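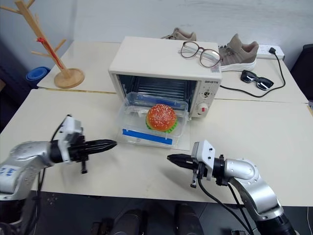

Notes from the toaster bench

I promised last time that I'd write up what we've been doing with the two-arm setup, and since the Horholm folks keep asking me about it in the hallway, this issue seems like a good place. Grab a coffee, it's a bit of a long one.

The question we started with was a small one. When you teach a robot a chore by driving the arms yourself and recording the whole thing, does it matter how messy the table is while you do it? The tidy way is to clear everything off, put down only what the task needs, and record the same motion over and over. I've done it that way for years. You get lovely smooth recordings and a policy that works great until somebody leaves a coffee cup out.

So we tried it both ways. The task was toaster oven loading: open the door, get the toy hamburger in its clear container up to the oven, slide it inside, close the door. We recorded 80 demonstrations on a clean table and another 80 with ordinary stuff lying around. Shoes, glasses, a power strip, the mug tree, whatever was handy. I moved things between recordings, and the only rule I gave myself was that nothing could block the door from coming down. Same oven, same burger, same two arms, same tired person at the controls (me).

Then we trained one policy on each set and tested them on cluttered tables neither one had been trained on. The clean-table policy finished the job 35 percent of the time. The messy-table one got to 74 percent. I ran the first batch on a Tuesday and was so sure I'd mixed up the two checkpoints that I did the whole thing over from scratch. Same story!

I should say that I expected some gap, just not that one. On a bare table the two policies look pretty much the same, so if that's the only place you test, you'd never know there was a difference. We nearly didn't bother with the cluttered test at all, and I'm a little embarrassed about that.

Where does the clean policy go wrong? Mostly in the reach, before it ever touches anything. It'll start toward the container, slow down, and sort of hover with the fingers half open. Sometimes it goes for a spot well off to one side. Put sunglasses on the table and it gets noticeably worse, and I still don't have a good explanation for that one. My guess is that anything dark near the grippers looks enough like the fingers to confuse it, but that's a guess and I haven't tested it properly.

The messy policy has its own bad habit. It's fine on the reach and then gets sloppy at the very end, when the container has to come up off the open door and go in level. If the front edge catches, it pushes. It doesn't back off and try again, it just pushes. We put blue tape on the container partway through the project so the edges would be easier to pick out (clear plastic is miserable for cameras), and that helped some, though I changed the lighting the same week and can't tell you how much of the credit belongs to the tape. Don't do what I did. Change one thing at a time.

A few people have asked about bringing in Coetzee's trick, where you take the clean recordings and paste clutter into the video afterward. I do want to try it, and it would save a ton of time. My worry is that pasted-in shoes don't throw shadows or hide things the way real ones do. If it gets us even halfway there I'll be happy, because moving sneakers between recordings gets old fast.

What's next: we're sending both sets of recordings over to Brasgate so they can train on them with their own code, which should tell us whether this is about the data or about something odd in how we train. After that I'd like to swap the oven for a different one. Everything so far has been on a single toaster oven, with one door and one set of knobs, so please don't go quoting that 74 as if it covers kitchens in general.

The Akberg workshop has given us a slot in April, and I'm planning to bring the failures as well as the good runs. The hovering one gets a laugh every time. If you've got a cluttered-table test of your own, even a rough one, write back and tell me what you put on the table. I'm especially curious about sunglasses.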